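Search this site Go

Card Swap Club, minutes of the meeting, 6 April 2018

I'm doing the notes again, so blame me for the spelling! We met in the back room at Sasteo and started a little late on account of the parking.

Last minutes were read and approved, with one fix: the November swap took in 700 dollars at the door. I had typed it wrong and have now changed it in the binder.

First up was the spring swap. We talked for ages about tables (we always do) and settled on 25 of them at Starkarent, same layout as last year but with the food by the side door so the line doesn't block the dealers. Table fee stays at 40 dollars. I wanted it lower, got outvoted, and I'm fine with it.

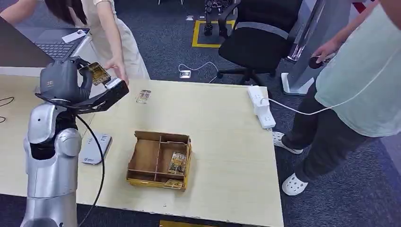 Then the trading rules. Members want it in writing that a trade is final once both people have signed the slip. Passed, with two against. Kids under twelve still need a grown-up to sign for them, and we're printing 100 new slips on yellow paper so they stop getting lost.

Storage came next. The old binders are falling apart, and a few of us like the idea of plain cardboard boxes with dividers for the club's lending cards.
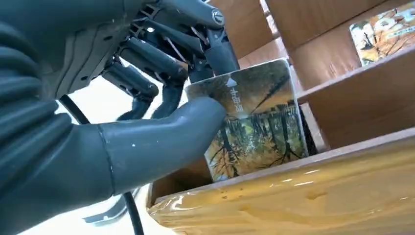
A card going into its slot in the cardboard organizer.

We agreed to sort by set first and then by year. I still think year first is easier, but okay. The Fujimoto cards get their own section, and anything without a label waits until next month.

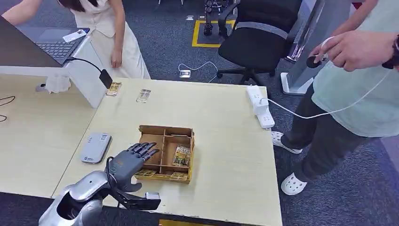
The bus trip to the Vorkodier show is still up in the air. We need a firm price before anyone pays, so I'll call the bus company and put the answer on the board.

Other business: the coffee pot leaks, please bring your own mug, and whoever left a green umbrella can pick it up from me.

We wrapped up at nine.

Recent items
Spring swap table form
Minutes, November meeting
Lending card rules
How to fill in a trade slip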